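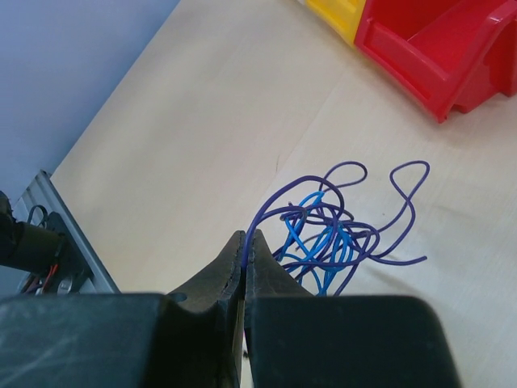
A two-finger gripper with a purple wire pinched between its fingertips. Photo: Wamomia

Wamomia Releases Flulden 4, a Planner for Robots That Handle Wire, Cord and String

New version lets two arms share one plan and checks each grasp from the wrist camera before anything gets pulled

OTHOLM, 23 February 2026 – Wamomia, the Otholm company that makes planning software for small robot arms, is very pleased to announce that Flulden 4 is ready for download. Flulden is the part of a robot system that looks at a messy pile of something bendy, decides where to take hold of it, and works out how the arms should move once they have it. This release has been a long time in the making, and a good many of our customers have been patient with us while we got it right, so let us begin by thanking them!

Most planning software is happiest with things that keep their shape. A block is the same block after you pick it up. A length of hookup wire changes shape when a fingertip so much as brushes it, and a loop that was easy to reach a moment ago may have slid under its neighbor. Earlier versions of Flulden dealt with this by making one careful plan and then following it to the end, which worked nicely with stiff cable and rather less nicely with thin wire. Flulden 4 makes a new plan at every camera update, and it keeps the parts of the old plan that still make sense, so the arm doesn't dither over the pile.

"I spent most of last year watching wire fall out of grippers, and I have become quite fond of it," said Blandine Roussel, who leads planning at Wamomia. "You begin to notice that a strand gives you little hints before it slips. We wanted the software to notice them too, and to be allowed to change its mind halfway through a lift."

The work was done on our two-arm bench cell in Otholm, which has a row of small bins across the table for the different materials. Wire in several colors lives there along with pale string, and the contents get swapped about whenever someone on the team thinks the planner is having too easy a time of it. The cell has an overhead view of the table and a camera on each wrist, and Flulden 4 treats all of them as equal sources, taking whichever has the clearest look at the strand in question. 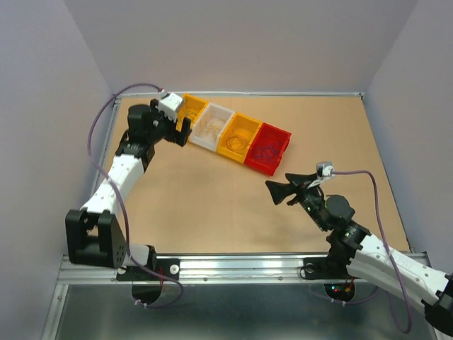
What is new in Flulden 4

Two arms, one plan. Each arm used to run its own copy of the planner, with a simple rule about who had to wait. Now a single plan covers both. If the left arm is busy at the far end of the bins, the right one can get itself into position for its own pick, and the software keeps their paths apart the whole time. Customers with just one arm will see no change to their setup files.

Strand tracing. The perception module follows a strand by color and by direction through the places where it crosses another, and gives every crossing a score for how sure it is about which strand lies on top. When the score is low, the planner chooses a different grasp point or nudges the pile and looks again. You can set the cutoff yourself, and we would suggest leaving it where it is for the first few days.

Grasp check. After the fingers close and before the arm lifts, the wrist view is compared with what the planner expected to be holding. One strand where two were wanted, or two where one was wanted, is reported right away.

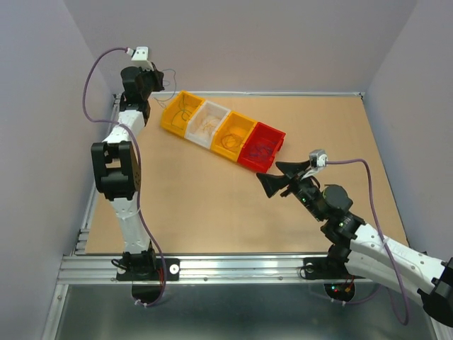
The check adds a short pause to every pick, and we know that some of you will want to switch it off. There is a setting for that in the motion section of the project file. It is on by default in new projects and off in projects brought over from an earlier version, so that nothing you already have running will slow down overnight.

Replay with notes. Every pick can be saved as a small log and stepped through afterward on an ordinary laptop, with the camera views on one side and the planner's choices on the other. You can type a note against any step and send the whole thing to a colleague, or to us. Our support team asked for this one, and they asked for it several times. Logs from the last 100 picks are kept unless you tell the software otherwise.

Built on 2047 recorded picks

Flulden 4 was tuned on 2047 picks recorded at our bench, and the complete set comes with the download, including the ones we are less proud of. Each recording has the camera views, the joint positions and the plan that was in force at the time. We hope that people writing their own grasp scoring will find it useful, and we would love to hear from them.

"The tangles with two colors in them were the ones that taught us the most," said Eugénie Hervieu, who looks after perception. "When both colors end up between the fingertips you have to decide whether that is a mistake or a perfectly good start. My view used to be that it was always a mistake, and Blandine and I had some long lunches about it."
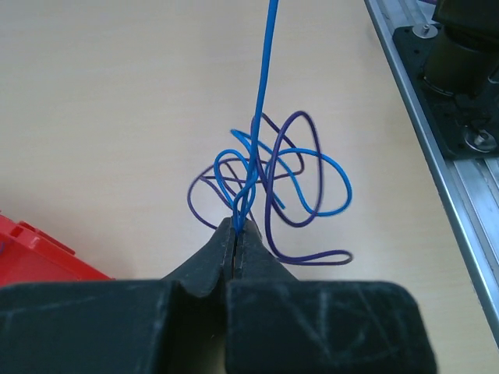
The answer they settled on is a setting called shared grasp. With shared grasp on, the planner may lift two strands together when it judges that doing so will open up the pile, and then set them down and pick again. With it off, the fingers open and the arm tries somewhere else. We ship it turned on for wire and off for string.

Availability

Flulden 4 can be downloaded today by all customers with a current license, at no extra charge. It works with Jacquet, our arm control package, and sends it up to 200 position targets a second. Customers who use their own controller can connect through the same open interface as before, and the guide has been rewritten with far more worked setups in it. An update with support for grippers that report finger force is planned for April.

About Wamomia

Wamomia writes planning and control software for small robot arms and the people who look after them. The company is based in Otholm.

Press contact: Press Office, Wamomia, Otholm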